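Drindatlow Student Robotics Program
Frequently Asked Questions

Who may apply?
Any enrolled student may apply. No prior experience is required. Places are limited to 30 per term, and applications open in January.

What do students work on?
Each team programs a two-arm station to handle common household items. Safety instruction comes first and is led by Tsehay Woldemariam.

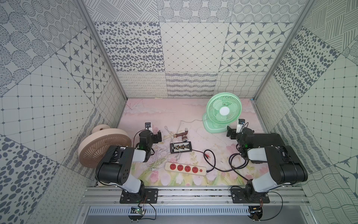 Students then record practice runs and review them with a mentor. Last year, teams logged 2,923 runs, of which 1,731 were accepted for the final project.

Is attendance mandatory?
Yes. Students who miss more than two sessions must meet with the program coordinator, Renzo Ruggiero, before returning to the lab.

May students bring their own items for a task?
Yes, with written approval from a mentor. Items must be clean and free of sharp edges.
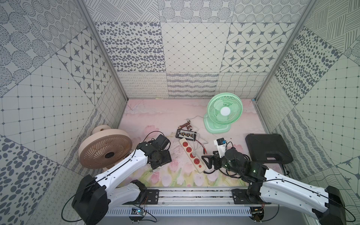
Project grades are based on planning, written records, and a final demonstration. Teams are expected to explain how they chose their task layout. A crowded layout, such as one with two desk fans and a power strip on the same mat, calls for a more detailed plan of each arm's path.

Whom should families contact?
Questions about fees and schedules may be directed to Lefteris Stergiou at the program office, Room 378.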